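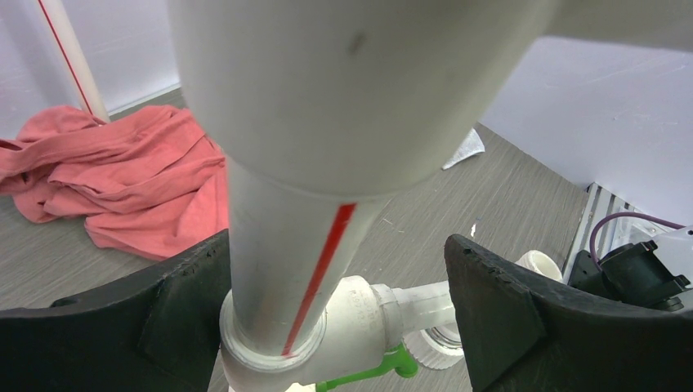 Dernière mise à jour : 17 novembre 2018

Je paie désormais six abonnements pour regarder du sport, et samedi dernier, à l'heure du coup d'envoi, le match que je voulais voir passait sur un septième.

Il s'agissait de handball, je précise, pas d'une finale planétaire. Clernenitz recevait Boonyarit, une affiche de milieu de tableau que mon père aurait trouvée sur la troisième chaîne entre un reportage sur les chevaux de trait et la météo. Seulement voilà, les droits ont changé de main en février. Terkodier, qui diffusait le championnat depuis toujours avec deux caméras et un commentateur enrhumé, n'a pas suivi les enchères. C'est Wetia qui a raflé la mise, pour quatre saisons, avec un communiqué où le mot « expérience » revenait à chaque paragraphe.

L'expérience, parlons-en. Pour s'abonner à Wetia, il faut créer un compte, puis un profil, puis choisir un avatar. J'ai pris le hérisson. On m'a ensuite demandé mes trois sports préférés, j'ai répondu handball, handball et handball, le formulaire a refusé. J'ai donc déclaré une passion pour le curling et le tir à l'arc, ce qui me vaut depuis une notification chaque matin au sujet d'un tournoi de curling dont j'ignore tout, sauf les scores, que je commence à retenir.

Le tarif, lui, tient dans la catégorie « ce n'est pas grand-chose ». Cela n'a jamais été grand-chose. Aucun de mes abonnements n'est grand-chose. J'ai fait l'addition sur le dos d'une enveloppe dimanche matin, café en main : 669 euros par an, pour voir moins de matchs qu'à l'époque où je n'en payais aucun. J'ai retourné l'enveloppe et j'ai fini mon café en silence.

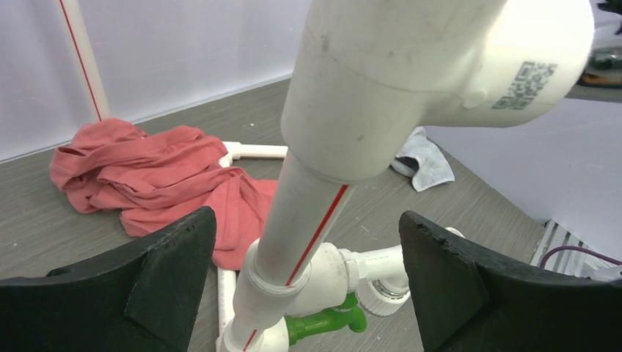

Le plus agaçant, c'est que la retransmission était bonne. J'aurais aimé pouvoir écrire le contraire. L'image était nette, le ralenti arrivait au bon moment, la consultante connaissait les systèmes défensifs et les expliquait sans nous prendre pour des enfants. On entendait les consignes du banc pendant les temps morts. À la 39e minute, sur une double parade de la gardienne de Clernenitz, je me suis levé du canapé en criant, et le chat a quitté la pièce jusqu'au lundi.

Mais combien étions-nous derrière nos écrans ? Le compteur affiché dans un coin indiquait 3010 spectateurs à la mi-temps. La salle en contient davantage. Du temps de Terkodier, je croisais au marché des gens qui avaient vu le match sans l'avoir cherché, tombés dessus en zappant, et qui me demandaient pourquoi on n'avait pas le droit de marcher dans la zone. Ceux-là ne prendront pas un abonnement pour obtenir la réponse. Un sport comme le nôtre a besoin de gens qui tombent dessus par hasard, et le hasard n'est pas compris dans la formule de base.

Je sais bien ce qu'on va me répondre en commentaire : les clubs touchent enfin de l'argent, les joueuses aussi, et mes nostalgies de téléspectateur gratuit ne paient pas les kinés. C'est juste. Je ne demande pas le retour du commentateur enrhumé (encore que). Un match en clair par mois me suffirait, même un dimanche à midi, même avec le curling en incrustation.
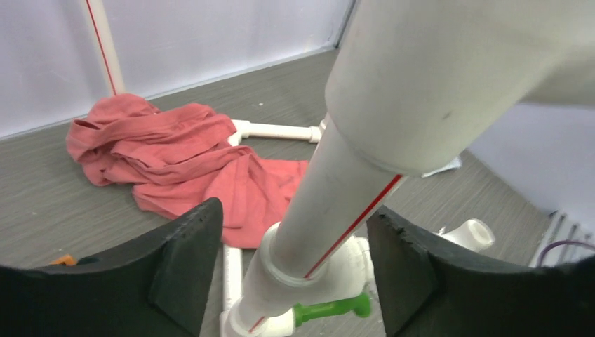 Raccords et tubes blancs à filet rouge.

En attendant, j'ai tenté de résilier l'un des cinq autres, celui que je n'ouvre plus depuis le printemps. Le bouton existe, je l'ai vu. Il mène à une page qui propose deux mois à moitié prix, puis à une autre qui demande si je suis bien sûr, puis à un questionnaire sur mes trois sports préférés. J'ai répondu curling. Prochain match de Clernenitz samedi, à l'extérieur, et je n'ai pas encore vérifié sur quoi il passe.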